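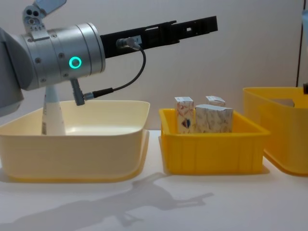
Yevdokiia Symonenko
Gallery editor and sorting teacher, Demchenko Home Workshop, Avinham

Trays and bins for small bathroom things

This small gallery is about the part of the home which makes trouble for many people who come to our workshop: the creams, the tubes and the little boxes. They are light, they fall over, and after one month they are in every drawer of the flat. On 18th May we worked on this subject at our place in Avinham, with open plastic trays on a white table.

I like yellow and cream for this work. A white bottle or a pale box is easy to find against a strong colour, and also in the evening, when the bathroom lamp is weak. The first picture has the wide, shallow tray in pale cream-yellow, with one white thing standing upright in it. Next to it is the bright yellow bin with ribs in the front wall, which is smaller. I always leave a little space between two containers, so the fingers can go under the rim.

A shallow tray is good for the things you take every morning. You see them from the top and you do not need to search. A deeper bin is better for what you keep for later, for example the packages which you bought two at a time. My aunt in Risau keeps everything in one deep basket, and she buys the same hand cream again and again — I have stopped arguing with her.

For the second picture, please look at how the things stand. Small boxes with flowers and fruit printed on them are upright in the yellow tray, and the tube has a place in the cream one. When things stand, you can read the names. When they lie, you must lift each one.
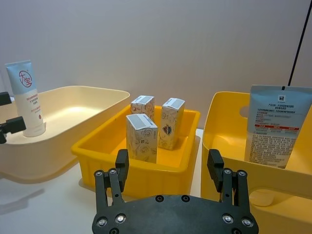
Flower and fruit boxes in the yellow tray, a blue and white tube on the left, and a flat package leaning in the deep yellow bin on the right.

If you want to try the same at home, measure the shelf before you buy trays. Ours at the workshop is 355 mm deep, and a wide rim takes more space than people expect. Wash the trays with warm water and a little soap, and let them dry well before you put paper boxes inside.

The next gallery will come in August. It will be about kitchen drawers.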